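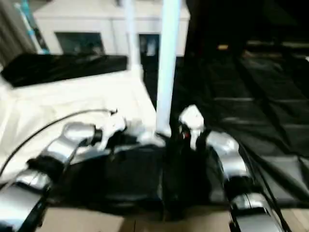 Over the tabletop.

How to clear a work table before you start

Take everything off and put it on the floor. Wipe the top with a damp cloth, then a dry one. Bring back only what the next job needs.

Sort the rest into two boxes, keep and move. I use the 9-inch Tumlow trays for screws and small parts.

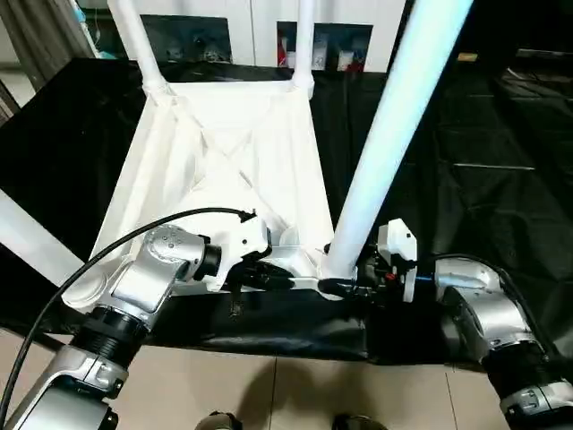
Label each tray on the short side, so you can read it on the shelf. Heavy trays go at the bottom. Go through the move box in April and empty it.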